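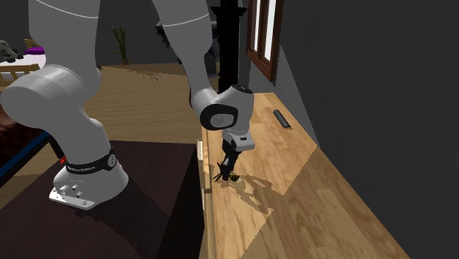 Bumine started as my own feed diary. I keep two elderly ponies, both good doers, and I got tired of guessing whether a change of hay had done anything to their waistlines. So I wrote down what went in the bucket, then my friend Chaltu Gebreyes started sending me hers, and now it's a table with 425 rows! Most of it gets typed up at a light wooden counter, much like the one under the white arm up top, with hay in my sleeves.

What's in it: one row per pony per week. Columns are pony, yard, hay type, soaked (yes/no), hard feed in grams, girth in centimeters, and notes. The yards are Tedel and Shiferaw. Weights are dry weights, before you add water to the mash (I got this wrong all through January, and those rows are marked "redo").

Hard feed tops out at 700 grams a day, and anything under 275 is usually just a handful of chaff to hide a supplement in. Blank means we forgot. Zero means zero, please don't merge them!

Bernadette Pons checks the Shiferaw rows and is much stricter than I am about where the tape goes.

Please don't use this to set a diet for a laminitic pony. Call your vet. It's a small bunch of greedy natives on two yards, that's all.

The old Sarkgate sheet is still in the archive folder, but the girths are in inches and I haven't converted them yet.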